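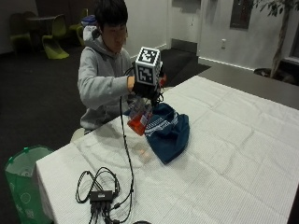

자주 묻는 질문 > 장갑 센서 > 위치 오류

Lemieux 지원팀 작성 | 2024-06-29

Meser 장갑으로 봉투 작업을 기록할 때 손의 위치가 갑자기 튀는 오류에 대해 질문을 많이 받았습니다. Colturberg 작업실에서 확인한 내용을 정리하여 답변을 드립니다.

손을 움직이지 않았는데 로봇 팔이 크게 움직였습니다. 왜 그렇습니까?

장갑 위의 큐브에 있는 마커가 가려졌을 가능성이 큽니다. 반대쪽 손으로 장갑을 만지거나 봉투의 손잡이가 큐브 앞으로 올라오면 고정 카메라가 마커를 읽지 못합니다. 구버전 Uler 프로그램은 이때 마지막 위치를 유지하지 않고 잘못 계산한 값을 로봇에 보냈습니다. 11월에 저희 작업실에서도 이 오류로 팔이 테이블 모서리에 부딪혔습니다. 다친 사람은 없었지만 손목 관절을 교체하였습니다.

지금 버전에서도 같은 일이 생길 수 있습니까?

마커가 10프레임 동안 보이지 않으면 전송이 중지됩니다. 그러나 로봇을 실시간으로 연결한 상태에서는 이 기능만 믿지 마십시오. 비상 정지 버튼은 손이 닿는 곳에 두셔야 합니다. 장갑을 고쳐 쓰거나 큐브를 만질 때에는 먼저 로봇 연결을 끊으십시오.

마커가 잘 보이는데도 값이 끊어집니다.

케이블을 확인해 주십시오. 허브의 케이블이 서로 꼬여 있으면 손을 들 때 커넥터가 조금씩 빠집니다. 접수된 고장 11건 중에서 4건이 이 경우였습니다. 허브를 테이블 위에 고정하고, 손목 쪽 케이블에 여유를 두십시오. 테이블보 밑으로 케이블을 지나가게 하면 당겨진 것을 알기 어려우므로 권하지 않습니다.

물건을 이미 잡고 있는데 그리퍼 기록에는 열린 상태로 나옵니다.

반짝이는 비닐 포장에서 이런 문의가 있습니다. 빛이 강하게 반사되면 손가락의 끝을 구별하지 못할 때가 있습니다. 조명의 방향을 바꾸고 나서 같은 동작을 2회 기록하여 비교해 보십시오. 결과가 서로 다르면 그날의 기록은 학습에 사용하지 않는 것이 좋습니다.

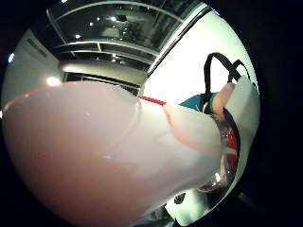 이 답변을 읽은 한 사용자는, 조명을 바꾸어도 오류가 남아 있었는데 보정을 새로 하니까 없어졌다고 알려 주셨습니다. 또 프로그램이 정지한 다음에 자동으로 다시 연결되는 것이 더 무섭다고 하셨습니다.

자동 재연결은 끌 수 있습니까?

네, 끌 수 있습니다. Uler 설정의 "연결" 메뉴에서 "자동 재연결"의 선택을 해제하십시오. 그러면 정지한 후에 사람이 직접 확인을 눌러야 로봇이 다시 움직입니다. 위의 의견을 받고 저희 작업실도 이렇게 바꾸었습니다. 프로그램을 업데이트하면 이 설정이 처음 값으로 돌아가니 다시 확인해 주시기 바랍니다.

고장을 신고할 때 무엇을 보내야 합니까?

로그 파일과 오류가 난 시각, 그리고 고정 카메라의 영상을 같이 보내 주십시오. 로봇이 사람이나 물건에 부딪힌 경우에는 전원을 끄고, 답변을 받으실 때까지 다시 켜지 마십시오.

공유 4 · 댓글 2

문의하기 | © 2024 Lemieux | 맨 위로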